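# 床上的小东西：一种教机器收拾首饰的新办法

请一个人把散在床上的手链、发圈和钥匙放进篮子，他不会想很久。请一台机器做同样的事，研究者要准备好几个月。 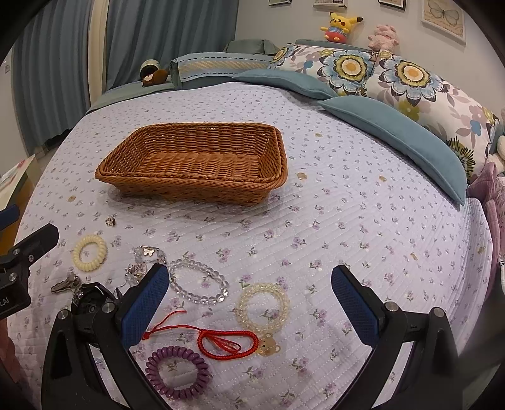 米尔托·索蒂罗普洛斯（Myrto Sotiropoulos）研究这类问题已经两年。她在小公司 Rendent 工作，负责的项目叫 Birkus。她对我说，工厂里的零件是硬的，形状固定，摆放的位置也事先知道。家里的东西完全是另一种情况。一条珠子手链每次放下去都是不同的形状，一根编织绳会自己绕到别的东西下面，戒指又太小，手指稍微偏一点就夹空了。

Birkus 的做法，是先不用机器人。采集数据的人自己拿着夹爪，在真实的卧室里做动作。夹爪上装有摄像头，记录手前面发生的事，也记录两根手指张开和合拢的程度。之后，同样的两根手指装到机械臂上，模型看到的画面和训练时差不多。这个思路在同行中间并不新鲜，索蒂罗普洛斯也不认为是她的发明。她的小组想回答的是一个比较窄的问题：当物品又小又软，而且互相靠得很近的时候，人应该怎样示范，机器才学得好？

最初的答案让他们有些失望。第一批示范由熟练的人完成，动作快，几乎没有失误。模型学完以后，在简单的情况下表现不错，可是一旦夹空，它就继续往篮子那边走，手里什么也没有，到了篮子上方还认真地把手指张开。

“它学会了成功的样子，没有学会怎么发现自己失败。”负责训练模型的斯塔马蒂娅·哈齐耶奥尔尤（Stamatia Chatzigeorgiou）这样解释。

于是他们改变了示范的规则。操作者在一部分示范里要故意夹偏，停一下，把夹爪抬高，再看一次，然后重新去夹。小组内部把这一段叫“回头”。开始的时候操作者很不习惯。他们觉得自己在把坏习惯教给机器，有几个人还在记录表上写了道歉的话。

正式的数据一共有612段示范，在16个房间里完成。每段示范由两个人先后检查，看“回头”的开始和结束标得对不对。哈齐耶奥尔尤说，这个工作最花时间，也最容易引起争论。夹爪抬起来的时候，到底是操作者已经发现了错误，还是只想换一个角度？单看录像，有时候很难判断。最后他们规定，只有手指合拢以后又空着张开，才算失败的开始。这个规定不完美，但是大家都能照着做。

结果比第一批好得多。测试用的房间是模型没有见过的，物品也换过。带“回头”的模型把超过80%的物品放进了篮子，而用同样数量的普通示范训练出来的模型，连一半都没有做到。差别最大的是戒指和细链子，发圈上的差别很小。索蒂罗普洛斯认为原因很简单：螺旋形的发圈有弹性，夹歪了也能拿起来，模型不太需要第二次机会。

我问她，机器拿到一件东西以后怎样知道自己真的拿到了。她想了一会儿，说模型里面没有专门的判断步骤，也没有力的传感器。它只是从图像里看两根手指之间还有没有东西。对于透明的珠子，这个方法不太可靠，特别是窗户的光很强的时候。布料的图案也会带来麻烦。在一次测试里，模型对着床单上的一朵小花夹了四次，每次都按照学来的办法抬高、再看、再夹，非常有耐心。

这也是外面的人对这个方法最主要的批评。在 Didico 做家用机器人的一位工程师读过小组的初稿，他认为“回头”教会了机器重复，可是没有教会它放弃。如果一件东西确实拿不起来，机器应该先去拿别的，过后再说。哈齐耶奥尔尤接受这个意见。她已经开始标注另一种示范，操作者试过两次以后就离开，转向旁边的物品。这部分数据现在还太少，她不愿意给我看任何数字。

另外一个没有解决的问题是缠绕。绳子压着手链，手链又勾住钥匙，夹起一件就带起三件。用人的标准看，三件一起进篮子当然是好事。评分的程序却只承认第一件，另外两件被记作“未经处理”。小组为此修改过一次评分，后来又改了回去，怕和以前的结果不能比较。

我离开之前，索蒂罗普洛斯带我去看了机械臂。它固定在一个有轮子的底座上，底座由 Tzavaras 工作室制作，比普通的床高一点。她打算从六月开始在更乱的房间里测试，不再事先清理地面。她还希望操作者里有更多左手习惯的人。现在的示范几乎都从右边接近物品，所以机械臂也总是从右边过来，即使左边明明更近。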